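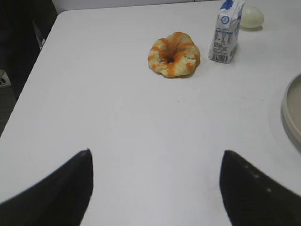

Te Moana, November

Workroom inspection, Fultach site
Inspector: Merle McKinnon

Table surfaces: Pass. White top has faint smudges and a few specks. Wipe down before next use.
Aisle width: Pass. 119 cm at narrowest point.
Exit door: Pass. Opens fully, latch releases.
Extinguisher 8: Fail. Tag expired. Replace unit and log the new serial.
Emergency lights: Pass. Ran 70 minutes on battery.
Shelf anchors: Recheck. One bolt loose behind the Irnance cabinet.
First aid kit: Pass. Restock gauze.
Outlet covers: Pass.

Open items go to Raelene Maihi. Shelf bolt to be tightened before the cabinet is loaded again.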